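Sorting the small stuff, one tray at a time

She runs Tavora, a two-person tidying business, and she doesn't start with closets. Never has. "Everyone wants me in the closet first. I go for the junk drawer. Closet people get tired by lunch."

Her rate is 60 dollars an hour, tea included if you make it. We talked at a kitchen table, in between jobs, her phone buzzing the whole time.

So what's the method? Not much of one. Tip the drawer out, find something shallow, put the little things in it where you can see them. Binder clips, nuts, a stub of crayon, whatever. "Low sides. If you cant see the bottom you'll never deal with it."
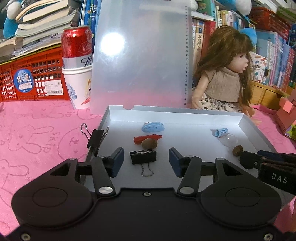 And then like with like? She shakes her head. Not yet. "First pass I only ask one thing, does it get used in June. Or whatever month it is. If it's for Christmas it goes in a different pile."

Clips are her weakness, she says. A client in the Dindirar building had 116 of them. She knows becuase the client counted, and wrote it on a sticky note. They kept 55. The rest went to the school office, which was glad of them, or polite anyway.

Does she buy organizers? Hardly ever. Old lids, box bottoms, trays from packaging. "People spend 500 dollars on containers and then there's nowhere to put the containers."

And the things that don't belong anywhere, a walnut, an acorn?

"Kids' pockets, mostly. I ask before I toss them. Always ask. I threw out a pebble once and got a phone call."

Next job was across town, a garage. She took her coat and left the tea half drunk.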